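Is the Steter two-arm kit worth it for shelf picking?

Asked by Trevor Heywood, Nov 22, 2019

Our shop in Jiltcombe is looking at the Steter kit: two arms, two five-fingered hands, plus the Vulum teaching software at 159 a month. The sales rep used the word "seamless" until I stopped hearing it. The job is getting small stuff in and out of a basket on a low shelf with mesh sides. My trial setup:

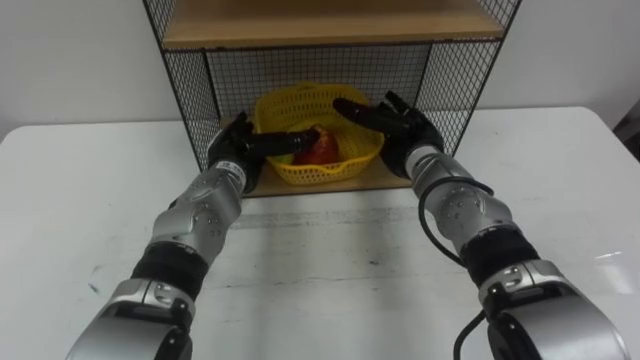 What I'd like to know

Do both hands fit in a space like that without one of them sulking against the mesh? And do I need the Perrin fingertip pads, or is that the undercoating of the robot world?

2 answers

Régis Moulin
Accepted answer

They fit, but teach them one at a time first. Vulum lets you record both arms together and it's tempting – don't. Save a start pose for each hand outside the side panels, then a second pose over the basket, and only then let the two run at once.
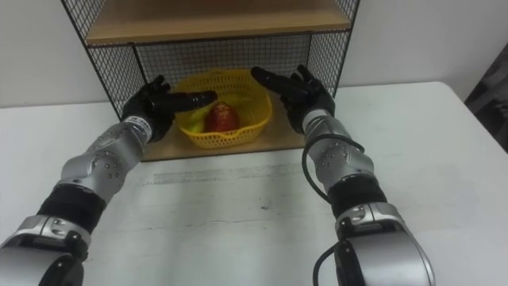
The Steter hand is good at pointing and fair at grabbing, and the default poses show which one the designers enjoyed more. Change them before you teach a pick. With the index fingers stuck out toward each other over the apple like that, you're set up for a very polite argument about whose apple it is. Go to Hands, Rest Pose, and pick Half Open. Also clip that black cable on the right arm closer in. Mine hung in a loop too and found the corner of a shelf within around 120 cycles.

Skip the Perrin pads for now. Fruit is easy. If you move on to thin boxes, you'll want them.

For practice, pull the basket out in front of the shelf and work from above with one hand.

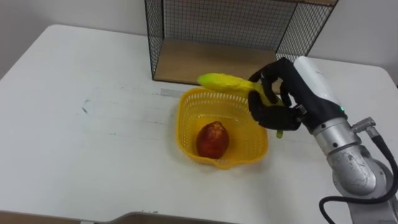
Right hand with the toy banana, basket out on the table

Lionel Ferrand

got the kit last year, its fine. support is slow. buy the spare hand cable up front, 101 now or 479 if you wait and need the whole wrist serviced. ask me how i know

Comment from Trevor Heywood: How do you know?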